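Vallberg Anchor Bolt Set, Zinc Plated
Item 936

Sold by the box for fixing shelving uprights, machine feet and handrail posts to cured concrete. Each box holds one size of bolt with matching nuts and washers. Short and long versions share the same thread, so the same wrench fits both.

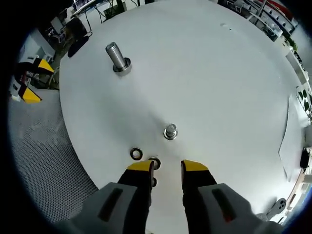 Drill the hole to the depth printed on the box lid and blow out the dust before setting the anchor. Rated pull-out load is 485 kg for the short version and 1,050 kg for the long one in sound concrete. Choose the long bolt where the base plate is thick or sits on a leveling shim. The tall silver bolt shows how much thread there is to work with compared with the short one near the middle of the table. Tighten in 2 passes and check again after a day.

Not for use in brick or hollow block. See Testamia sleeve anchors.

Ships from our Trivholm warehouse. Orders placed before noon Saturday go out the same day.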